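Workshop Tips: Looking After the Cables and Bin of a Bench Robot Cell

These notes are issued to all users of the Davholm workshop. They apply to the picking cell, in which a single arm lifts small items out of a metal bin. Questions should be addressed to Domenica Baumgartner at the stores desk.

Before any work begins

Bring the arm to its rest position, switch off at the wall and hang the key on the board. The air supply is shut off separately, by the valve marked 203. Wait 2 minutes before touching the gripper, as the jaws may still close under the pressure left in the line.

Cables at the wrist

Most stoppages in this cell begin with a cable. The bundle must be long enough for the wrist to turn fully both ways, yet short enough to stay clear of the bin wall. Turn the wrist slowly by hand control and watch the loop throughout. If it pulls tight at any point, cut the tie, let out a little more cable and fit a new tie. Ties should be snug but should not dent the outer cover. Trim the tail flush, for a sharp end will rub through a thin cable in time.

Wipe the cables with a damp cloth and a drop of washing-up liquid. Solvents are not to be used on them. Connectors are to be pushed home by hand and never with pliers.

The gripper

Brush out dust with an old toothbrush. Check the jaw screws every 400 hours and replace the finger pads at 3,000 - sooner if they have gone shiny. Spare pads are kept in the Rokent drawer and are signed for in the usual way.

The bin

A bin that shifts by even a small amount will cause the arm to miss. Clamp it firmly, then press each corner in turn to see that it does not rock. Bare patches on the inner walls should be rubbed down lightly and touched up with matt paint - gloss throws back the light and upsets the camera. Sweep chips from the rim so that they do not fall in among the items.
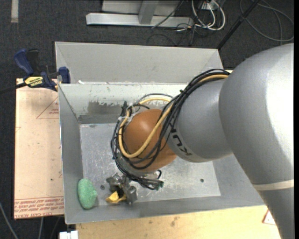

The wrist and gripper over the bin, with a bar clamp at the upper left corner.

Putting the cell back to work

Count all tools back into the tray. Open the air valve slowly, switch on, and run one full cycle at the lowest speed with the bin empty. Listen for any ticking from the cable loop. Enter the work in the Taltia book, with the hours shown on the counter and your initials.

Users who find a split cable cover should leave the cell switched off and report it to the stores desk. Tape is not an accepted repair.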